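Guides > Small brands > Naming > Run a name check in an afternoon
Last updated: January 2022

You have a list of names and a launch coming up. Someone likes one of them too much already. Do this before anybody orders labels.

What you need: the shortlist (3 names, no more), a phone, a spreadsheet, 25 people who have never heard of you. Friends of friends fine. Family no.

Step 1. Write the one-line brief

One line. What you sell, who buys it, what they pay. No adjectives. If you can't get it on one line stop and sort that out first, the name won't fix it.

Ours for the Pilldale job was "oat crackers for people who eat lunch at their desk, four bucks a box." Ugly. Worked fine.

Step 2. Say it out loud

Call someone. Say the name once, in a normal sentence, at normal speed. "I picked up some Dumlow on the way home." Ask them to spell it back by text. Don't repeat it, don't spell it, don't help.

Log every spelling exactly as it comes in. Dumlow came back as Dumlo, Dum Low, Dunlow and one Dumbo. Imano came back right nearly every time, one Emano.

Wrong spellings go in their own column. You'll want them later for domains.

Step 3. The cold read

Now the other way round. Send the written name, nothing else, and ask for a voice message reading it. Listen for the pause before they say it. Long pause = trouble. Also listen for where the stress lands. Imano splits people, I-mano or i-MAH-no. Decide if you can live with two versions. Plenty of brands do.

Step 4. First guess

Ask one question: what does this company sell? Open answer. No list to pick from, a list just gives you your own ideas back.

Sort the answers into near, far and nothing. "Near" means same aisle of the store. Far isn't always bad. Nothing is bad.

Graziella Costa ran this for a bakery client with the name Bach and got music lessons over and over. They dropped it. Would of been an uphill fight in search as well, which brings us to

Step 5. Search it

Plain search, logged out, private window. Look at the first two pages. Then the name plus your category. Then the wrong spellings from step 2. Write down:

- anyone in your category, any country
- anyone big in any category
- slang, swear words, diseases
- how much of page one belongs to a single owner

Then the trademark database for wherever you sell. This is a first pass only. A clean result doesn't mean you're clear, pay a lawyer before you print. Really.

Step 6. Score it

Out of 100. Keep the weights the same for all the names or the favorite will win by magic.

Spelling from hearing, 30
Reading out loud, 20
First guess, 20
Search, 30

Under 65, drop it. No appeals. Over that, it goes on to the wait.

Signe Snorradóttir puts search at 40 and cuts reading down to 10 if the product only sells online. Makes sense to me. Just fix it before you see the results.

Step 7. Mock it up, small

One color, one plain font, no logo. Put it at the size it will really be used: app icon, receipt line, side of a jar. Long names die here. So do names with two l's next to an i.

Tape the printouts at eye level and leave them up. Don't hold a meeting about them yet.

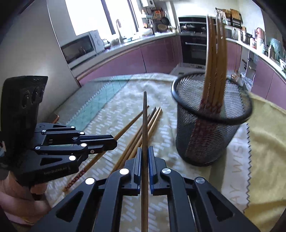

A chopstick held upright in the gripper's jaws.

Step 8. Wait, then recall

Leave it a week. Go back to the same people and ask, what were the names? Don't prompt. Whatever they remember without help is worth more than what they said they liked, so if recall and liking disagree go with recall.

Half-remembered counts as half. "Something with an I" counts as nothing.

Common problems

Everyone hates all of them. Usual. People dislike new names, go by the score. If all are under the line go back to the brief, the list was probably written too fast.

The boss has a favorite. Score it blind. Give the sheet to somebody outside, Ragnheiður Blöndal does this for us, and let the number do the talking.

Tie. Take the shorter one.

The name means something rude in another langauge. Only matters if you sell there, or plan to by next March. Check with two native speakers, one will be too polite.

File the sheet when you're done, losers included. The runner-up often works for a product line later on.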